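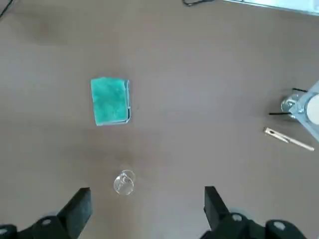 Warum streiten Menschen in einer Wohngemeinschaft so oft über das Putzen? Weil jeder ein anderes Auge für Schmutz hat und den eigenen Blick für den normalen hält.

Ich wohne seit sechs Jahren in Ruklow, immer mit anderen zusammen. In unserer Küche hing lange ein Putzplan mit 17 Aufgaben. Er war gerecht, das gebe ich zu, aber er hat uns zu Kontrolleuren gemacht. Meine Mitbewohnerin Lamai Klinhom hat ihn im Juli abgenommen und keinen neuen geschrieben.

Seitdem putzt jeder das, was ihn selbst stört. Bei mir ist es der Herd, bei ihr der Boden im Flur. Das Fenster stört leider keinen von uns - man sieht es. Trotzdem ziehe ich diese Unordnung dem Plan vor, denn wir reden beim Abendessen wieder über andere Dinge.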